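Giving up the second car

We sold the second car in May, and a few people have asked how it's going, so I'm writing it down once and sending them here.

The car was a twelve-year-old hatchback with a slow leak in the rear offside tyre and a boot that only opened if you leaned on it. I used it to get to work and back, and for the big shop. The rest of the time it sat outside the house. The insurance renewal came through at more than the year before, the MOT had three advisories on it, and I sat at the kitchen table and added everything up. Tax, insurance, servicing, two tyres and petrol came to £2,832 for the year. I had guessed at half that.

Mavis Mbeki, who lives opposite, bought it for her son. He has fixed the boot, which I'm slightly annoyed by.

My commute is now a bus and a walk. The number 7 goes from the bottom of our road and takes me as far as the hospital roundabout, and from there it's a mile along the old railway path. Door to door it takes 20 minutes longer than driving did on a good day. On a bad day, when the bypass is shut or the schools have just gone back, it comes out even. The first bus I can use is at ten to seven and the next one is at twenty past, so the half hour in between is the part I've had to plan my mornings around. I used to leave when I was ready. Now I leave at quarter to, and I've stopped ironing in the mornings.

The bus itself is fine. It's warm, sometimes too warm, and the back windows don't open. I take the seat over the wheel because there's somewhere to put my bag. I had planned to read and mostly I look out of the window. Xiomara Lyons from work gets on two stops after me on Tuesdays and Thursdays and we talk about her allotment. She's had trouble with pigeons on the brassicas and has gone over to netting, with canes and upturned yoghurt pots to hold it off the leaves.

The walk is the bit I'd keep even if someone gave me a car tomorrow. I didn't expect to say that in the first week, when it rained every day and I found out that my good coat isn't waterproof at the shoulders. I've since bought a proper one, and a pair of overtrousers that live in my desk drawer. The path floods under the second bridge after heavy rain. There's a way round by the industrial units, but it adds ten minutes and there's no pavement for some of it. 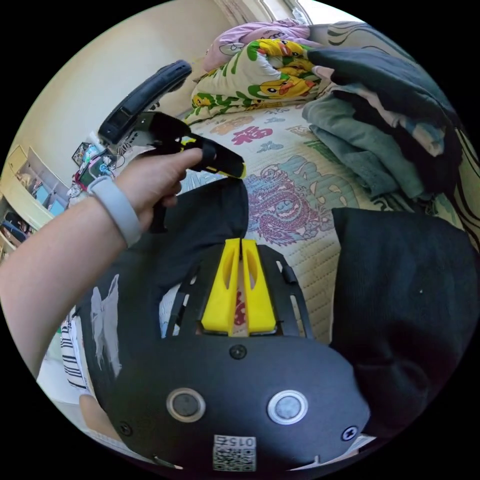 Shopping took more sorting out than work did. We used to do one enormous shop a fortnight and throw away a bag of salad at the end of it. I tried having it delivered, but the slots I wanted were always gone and I didn't like paying for a van to bring me four tins and a cauliflower. What we do now is a small shop on the way home twice a week, with a rucksack, and one trip for heavy things in the remaining car on a Saturday. Cat litter is the main heavy thing. Potatoes are the other.

We eat slightly differently as a result. There are fewer jars. I buy what I can carry, so I think about tea on the day I'm going to eat it, and the freezer is emptier than it has been for years. I found a bag of damsons at the bottom that Bernadette Haddad gave us when she moved house. I made them into crumble and they were perfectly good.

The harder thing has been evenings. The last bus back from town is at 10.40, and it doesn't run at all on Sundays after six. If my husband has the car for band practice, then I'm either leaving early or paying for a taxi. I've taken two taxis so far, and I've kept the receipts in the same envelope as my bus tickets so that I can be fair about it at the end of the year. I've also missed one birthday meal, which was Houda Kettani's, and I was sorry about that. I should have asked for a lift.

We did have one morning when we both needed the car for different things at nine o'clock. It was a dentist appointment and a trip to the tip with an old mattress. The mattress stayed in the hall for another week.

The bus fares, the taxis and the coat together still come to much less than the car did over the same weeks. I'll do the sums again after Christmas, when I've had some dark mornings to judge it by. The council is looking at the timetable in the autumn and there's talk of the ten to seven being moved to seven o'clock. That would suit me very well, and I've filled in the form to say so.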